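Products / Shared Workspace / Tabletop Cell Marking and Procedure Kit

Tabletop Cell Marking and Procedure Kit, Conberg Series

10th February. Prepared by Kristine Umali, Product Documentation

The Conberg kit gives laboratories and training centers a consistent way to set up and operate light robot arms at ordinary tables. It is supplied by Ukska and is intended for sites where several teams share one room and where equipment changes hands during the day. The kit contains floor and table marking tape, a bound procedure manual, a set of cell status cards, and inspection forms.

The procedures cover table placement, object handling, cable routing, and the steps required before an arm is powered. Sites must complete their own risk assessment before adopting them. The kit does not replace the arm manufacturer's instructions, and where the two differ, the stricter requirement applies.

Tables placed side by side are to be treated as a single work surface. The person responsible for the cell shall check that both tops are level and that folding legs are fully locked. Objects to be handled, such as toy fruit and vegetables, are placed clear of one another unless the task sheet calls for contact. Storage boxes may remain on the work surface if they are entered on the layout form and lie outside the marked reach of any arm in use.
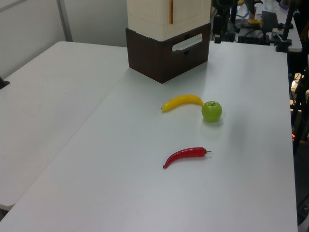
Cables shall be secured wherever a person may need to walk. Camera stands and tripods are positioned before the reach line is marked, and any later change in their position requires the line to be checked again. Personal items, including drinks, are kept off every table from which an arm can be operated.

A status card is displayed at each cell. The Allik card is used when the arm is isolated and the surface may be rearranged. The Fajardo card is used when power is on, and no one may reach across the line while it is displayed. Cards are changed only by the operator named on the form.

Contents of the kit

Marking tape, 2 rolls
Procedure manual, 54 pages
Status cards, 5 sets
Inspection form pads, 4

Replacement tape and form pads may be ordered separately. Revised manual pages are issued each March to registered sites and are to be inserted on receipt, with the superseded pages removed. Registration is completed with the form at the back of the manual.

This site uses cookies to remember your region and order preferences. By continuing to browse, you agree to their use. Accept / Manage settings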